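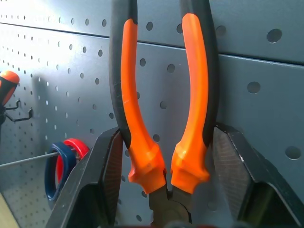

# Brullstead Tool Library — March meeting, minutes

Tuesday, 7 p.m., back room. Quorum met. Minutes taken by the secretary, who would like it noted that the agenda arrived at 6:40.

## 1. Last month's minutes

Approved with one change. "The group agreed to move to Endar" now reads "the group agreed to look at Endar." Several members remembered it the first way. The secretary's notes had it the second way.

## 2. Switching to Endar for checkouts

The chair went through the sales sheet again. Endar would replace the card box and the spreadsheet with an online catalog, reminder emails and late fees charged to a card on file. Setup is $500, then $22 a month.

Questions from the floor:

- What does it do that the spreadsheet doesn't? Answer: reminders. A member pointed out that we stopped sending reminders last summer because no one wanted the job, and that someone will still have to enter every return.
- The sheet says late returns "drop dramatically." Drop from what? The chair did not know and will ask.
- Can we get our records out if we quit? The sales rep said yes on the phone. Members want it in writing.
- Do borrowers without email get left out? The rep's answer was that they could use a relative's. This was not well received.

The secretary asked how many of our late returns are people who forgot and how many are people who know perfectly well they have the tile saw. We have no figures on that, so it's hard to say what a reminder would fix.

Motion to sign up for a year: failed. Motion to ask for a free month and the export terms in writing: passed, one against.

## 3. Sombatkul Hardware offer

Sombatkul has offered the library a discount on replacement hand tools if we put their sign over the door and list them as "founding partner." The library was founded eleven years before they opened. Some discussion of what "partner" would commit us to.

The discount itself is off list price. A member compared a few items against the regular sale flyer and the flyer was cheaper on most of them. The chair felt goodwill should count for something. Agreed that it might, but nobody could put a number on it.

Decision: thank them, offer a line in the newsletter, no sign. Revisit if they make a better offer.

## 4. Tomer Street move

The landlord at Tomer Street says the unit will be ready in May. It was also going to be ready in January. Two members walked past on Sunday and saw no work going on, though they allow it was Sunday.

Rent is quoted "with utilities." The draft lease says utilities are "estimated and adjusted," and there is no cap. Members asked for last year's bills from the previous tenant. The landlord has said he'll look for them.

We have $2000 set aside for the move. The truck and shelving quotes together fit inside that — barely — and leave out the electrician. No deposit will be paid until the bills turn up and the lease has a move-in date with a penalty attached.

## 5. Saturday hours

Proposal to open at 8 instead of 9. Supporters say contractors want it. The sign-in book for the past month shows one person waiting at the door when we opened, and that was to use the restroom. Tabled.

## 6. Other business

- The pressure washer is back but the wand isn't. Borrower says it never had one. The checkout card says it did.
- Request for a second ladder. Price to be brought to the next meeting, a real one this time.
- Coffee fund is $11 short again. No motion.

Adjourned 8:50. Next meeting same room, unless Tomer Street is ready, so same room.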